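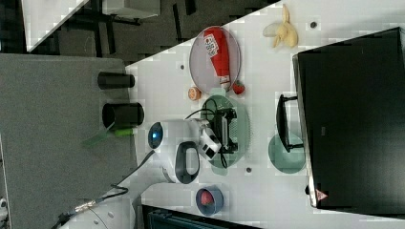
I run a small supper swap out of my kitchen in Bivthorpe, and these are the questions that land in my inbox over and over, so I'm finally putting the answers in one place. A supper swap is easy to explain: you cook one big batch of something, bring it in portions, and go home with portions of what everybody else made. People seem to think you need to be a fancy cook for this (you really don't!). If your idea of a side dish is a strawberry at the edge of a plate with the ketchup bottle on it and a slice of orange just off to the side, you'll fit right in, and I'd probably sit next to you.

## How many people are in the swap?

Right now there are 8 households. I tried it with more one winter and we ended up standing in my hallway for an hour holding casseroles, so I went back to this size and I'm keeping it there. If we're full when you write, I'll put you on the list and email you when somebody moves or takes a break.

## What do I bring the first time?

One dish, split into portions that feed two adults each, one for every other household. Chili, soup, baked pasta, curry, meatballs, a bean thing, whatever you make without looking at a recipe. Please don't try something brand new for your first swap. I did that with a fish pie and I still hear about it from Freya Whiteley, who was nice enough to eat it.

## Do I have to buy special containers?

Nope. Anything with a lid that closes and can go in the freezer is fine. Old takeout tubs are great. Write your name on the bottom if you want it back, and write the dish on the lid, because frozen lentil soup and frozen gravy look exactly the same. Masking tape and a marker work better than those sticky labels that fall off in the cold.

## I have a food allergy. Can I still join?

Maybe, and I'd rather talk about it by email first. Everyone lists every ingredient on a card, including stock cubes and sauces, which people love to forget. But we all cook in regular home kitchens and I can't promise that nothing touched a peanut. If your allergy is serious, I don't think a swap like this is safe for you and I'm not going to talk you into it.

## What about picky kids?

We have plenty! Most families mark a "plain" portion when they can, meaning sauce on the side or no onions. You can also ask the cook before you take a tub home. My nephew lived on buttered noodles and bananas for most of a year, and he's now a tall and cheerful person who eats olives.

## How much does it cost?

There's no fee. You pay for your own ingredients and that's it. I'd guess most of us spend a bit more than a normal dinner and then don't shop for dinner again for days. I did keep my receipts one year and spent 1047 on groceries for my swap dishes, which sounded terrible until I remembered how many nights I hadn't cooked.

## When and where do we meet?

My place, in the early evening, once every two weeks. I send the address after you've signed up. Park on the Dobson side of the street if you can, since the other side belongs to people with driveways and strong feelings. We skip August completely and start up again in September. October is usually the busiest month, when everyone wants soup.

## Can I come if I live in Skindport?

Sure, we have a family who drives over. Just bring a cooler bag, the bigger the better, and put a couple of ice packs in it. If you're making the drive, let me know and I'll have your tubs ready by the door so you aren't stuck chatting. (You're welcome to chat.)

## What if I have to miss one?

Tell me by noon the day before. That gives people a chance to freeze the extra portion or cook a little less. Missing one is fine. Missing three in a row without a word means I'll offer your spot to the next person on the list.

## Are there any dishes you don't want?

Anything with raw egg, rice that's been sitting out, and salads that turn to mush. Potatoes in chunks go grainy in the freezer, but mashed is fine. Please go easy on the chili flakes unless you warn us on the card.

## Who is Bimo, and should I be worried?

Bimo is my dog. He's very friendly and he will lean on you. He stays behind the baby gate during the swap because he once got hold of an entire tray of sausage rolls, so please close the gate behind you, even if he makes the face.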